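I finally made it out to the Plarkden lab open day in November, and I have a phone full of notes to prove it. Coffee was gone by the time I parked (of course), so I went straight upstairs to the manipulation room, where Benedita Bettencourt was running the Skelletti demo for anyone who could squeeze in.
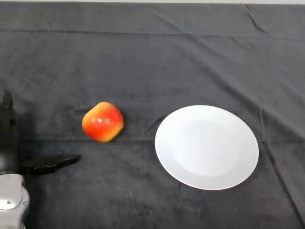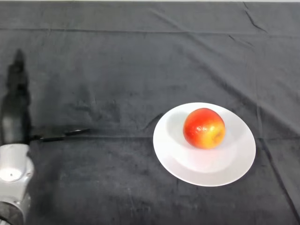 Skelletti is their task planner, and I'd wanted to see it up close ever since a friend at Citstead started bugging me about it! You type in a goal, it builds a little tree of steps, and each step gets handed down to a motion controller called Pavlović that runs at 200 Hz. What I loved is how dull the tree looks on the monitor: find, reach, close, lift, move, open, back off. Every node has a check attached, and for the apple and the white plate the one that matters is a plain "is A on B" test that comes from perception and knows nothing about what the arm was told to do. Benedita said the dark cloth is harder on the depth side than I'd have guessed, and with black fingers over charcoal fabric I believe her. They mask the gripper out using the joint angles and never try to segment it from color. Creases used to show up as skinny phantom objects, too, so there's a height filter now, set at 12 mm.

Then she let us poke at the tooling, and this was my favorite part by a mile. Every run gets logged with the tree state, so you can scrub back to any node, change a parameter and replan from there. I bumped the approach height by 15 mm and the new plan popped up in 3 seconds, with the old path still drawn in gray next to it. I want that in my own stack yesterday.

Gripes? The config files are a mess (YAML including other YAML, you know the kind), and the error messages are mostly node numbers. Somebody behind me asked about two arms and the answer was "not this year."

Parking is free behind the building, by the way, but go in by the side door or you'll end up in the machine shop like I did. I still have to try the simulator build at home, so more on that once I get it to compile.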